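Kesgate Robotics Club board > Team talk > Anier class project

Folding task - who is doing what before demo night?
Started by sidell_bot_parent, 25/02/2023
14 replies - 3164 views - 5 shares

sidell_bot_parent wrote:
ok so starting a thread since the group chat is a mess. My kid's team (Sidell middle, the one doing soft goods) has to have their folding and pick up demos in before demo night and I dont think anyone agrees on what counts. The handout says "household fabric item, handled with the class gripper, natural setting." Thats it. Natural setting meaning what. Our kitchen? The lab table with a sheet on it?

gearloose wrote:
Natural setting = not the lab table. We asked. Mentor said any room at home where you'd really find the thing. Towels in the bathroom, shirts on a bed etc.

tinydrift wrote:
thats not what we were told?? we did all ours on the lab table. 4 sessions worth

gearloose wrote:
Then ask again. The lab ones still count for the first part of the grade I think. Second part is home.

mostly_servo wrote:
Home is the whole point. Last year's model learned to pick stuff up off one gray table and nothing else. Put a plaid blanket under it and it just sat there. Hovering. Embarrassing.

oldmill_coach wrote:
Coaching the Yin group. We send kids home with the handheld, they do the task slow, bring it back, upload. Things that went wrong for us so far:
- fingers squeezed all the way shut before they get to the cloth. start OPEN
- going too fast. the whole thing is over in a second and you can't use it
- same towel every time
- charger left at home. every. single. week.

sidell_bot_parent wrote:
Thanks, useful. How slow is slow

oldmill_coach wrote:
Slow enough that it feels silly. If a kid is bored they are doing it right.

tinydrift wrote:
question about shiny fabric. we have a satin-y comforter and half the team says dont use it bc of glare, other half says use it because its hard

mostly_servo wrote:
Use it. Hard is good. You want wrinkles and shine and white on yellow and all that in there, otherwise what are you teaching it

gearloose wrote:
Disagree. Not for a first project. These are 7th graders with one gripper and a laptop that takes forever to boot. Give them a clean background, let them get a result they can show people, THEN make it hard. My team last year went straight for the hard stuff and got zero working picks at demo night and two kids quit.

mostly_servo wrote:
Zero working picks on a real bed is still more honest than 100 percent on a gray table. Judges ask about that. They asked us.

gearloose wrote:
judges are not the ones driving home with a crying 12 yr old

oldmill_coach wrote:
Both of you have a point, can we not do this again. The rubric gives points for variety AND for success rate. Do a few easy, do a few messy. Label them so you know which is which when you train. If you mix them in one folder you'll never figure out why it fails.

sidell_bot_parent wrote:
ok we did the bedroom today. Went with messy, sorry gearloose. White cloth bundle, folded, laid diagonal on the yellow duvet, duvet all wrinkled up. Plan was fingers open on the way in, then close on the bundle, lift, set down, repeat. Kid wants to know if the start position is ok before we do a whole batch like this.
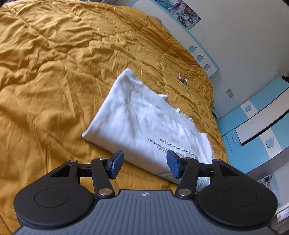
tinydrift wrote:
Start looks fine to me but pick ONE end of the bundle and stick with it for the batch. We switched between the near end and a corner halfway thru and the training came out mushy, it kept aiming for in between. Had to throw out the whole afternoon.

sidell_bot_parent wrote:
near end then. Should they tidy the bed first? theres a little wrapper or something up on the duvet past the bundle and the tag is sticking out

mostly_servo wrote:
leave it. leave all of it. Tag too.

gearloose wrote:
Wrapper I'd move between batches so it isnt in the same spot for every one. Otherwise the model might decide that wrapper = cloth is nearby. Seen dumber things happen. Tag is fine, agree for once

oldmill_coach wrote:
Same goes for the bundle, dont set it down at the same angle every time. Turn it a bit. And flip it, so the printed side isnt always up. Kids hate this part, they want to line everything up neat.

sidell_bot_parent wrote:
got it. near end, open fingers, turn the bundle, flip it, move the wrapper, slow. One more - does the refold count as part of the demo or is it its own thing? If the cloth comes undone a bit when they set it down do they fix it on the recording?

oldmill_coach wrote:
Seperate. Stop, fix by hand, start a new one. If you fix it mid recording the model gets a hand coming in from nowhere.

tinydrift wrote:
wait we've been fixing it mid recording

gearloose wrote:
...

tinydrift wrote:
ok well. redoing thursday i guess. does anybody have a spare charger

Related threads
- Anier class project: where do uploads go
- Finger pads wearing down, glue or replace?
- Kesgate demo night parking and setup times
- Yin group towel results (long)
- Laptop won't see the gripper after update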